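**Parow glass disc, pale green**

Made by Ivik. Sold singly or as a set of 2. Page updated Oct 17, 2022.

The Parow is a thick round of translucent glass in a pale green. Set it flat on the table and put a dish or plate on it. It lifts the dish a little and gives a plain white piece some color underneath. The glass has no feet and no handle, so pick it up with both hands. Each disc weighs 900 grams.

Most people pair it with the Hapeta shallow dish in white, sold separately. The dish is round and low-sided and suits olives, cut fruit, or keys by the door. On a white table the green shows up best.

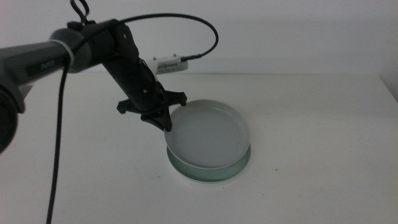

One buyer, writing in September, asked for a darker green and said the disc slid on her oiled table until she put a cloth under it. Ivik makes the Parow in the pale green only for now. Stick-on felt dots come in packs of 16 and can be added to the underside of the glass.

**Care**

- Wash by hand in warm water with dish soap.
- Dry with a soft cloth. Hard water leaves spots.
- Do not put hot pans on the glass.
- Take the dish off before you move the disc.

**Ordering**

Fekular stocks the Parow and the Hapeta dish. The current batch is 200 discs, and the next one has no date yet. Discs and dishes are packed in separate boxes, even when ordered together. Chipped pieces can be returned in the original box. Small bubbles in the glass are normal and are not covered.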